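5 min read
Filed under: Game Night, People Who Make Things

Yhon Espinoza opened the door with a rulebook in one hand and half a sandwich in the other, and for the first ten minutes we didn't talk about his game at all. We talked about the sandwich (egg salad, too much pepper, his words). Then he cleared a chair for me, moved a cat off the other one, and I finally got to ask about Trunda.

If you haven't played it, Trunda is a trading game for three to five people set in a made-up river valley. You run a ferry. You carry stuff up and down, you cheat your friends on the price of salt, and somebody always gets stranded in Jallstead, the town at the top of the map where the river freezes first. I've been stranded there more often than I'd like to admit in print.

"Jallstead used to be the good town," he told me. "Everybody wanted to go there, so everybody did, and the game was over before anyone got mad at each other. I like it when people get a little mad."

He started on it after his dad's hardware store closed. There were boxes of leftover washers and drawer knobs in the garage, and those were the first boats and barrels. The early version took 6 hours to play. His sister quit in the middle of one game and went to the movies, and he says that was the most useful feedback he's ever had. (She's thanked in the rulebook. She still doesn't like it!)

I asked how many versions there were before the one in the box, and he winced.

"19 that I kept. There was a bad winter in there where I'd change one card on Monday and change it back on Thursday. My wife asked if I was working or just moving paper from one side of the desk to the other."

The card was the Sirkach Toll, if you're curious, and yes, it's still too strong. I told him so. He shrugged and ate the rest of the sandwich.

What I really wanted to know about was the money, and he was more open about it than most designers I've talked to. He printed the first run himself through a small shop called Rengifo, paid for it out of savings, and spent December driving boxes to game stores in his own car. It took 18 months to break even. He kept his job at the water department the whole time and he plans to stay there.

"I like having a boss," he said. "A boss goes home at five. When it's my own thing I'm up at midnight arguing with a ferry."

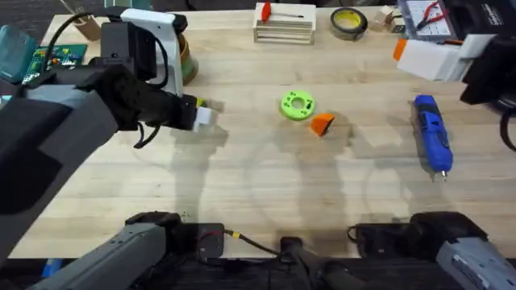 Put the toll back at two coins and leave Jallstead alone, was Maribel's advice when I passed all this along to my regular group, and she'd thought it through, too. With a cheaper toll, she said, the player in last place can still make one more trip before the freeze, and that's the trip everyone remembers.

I sent that to Yhon and got an answer back in 7 minutes. "Tell her I tried it. Tell her my sister won." Then, a bit later, another one: "What does she think about the salt?"

So the two of them are emailing now. There's an expansion on the way with a second river in it, and he wouldn't show me the map, though he did let me hold the envelope it was in.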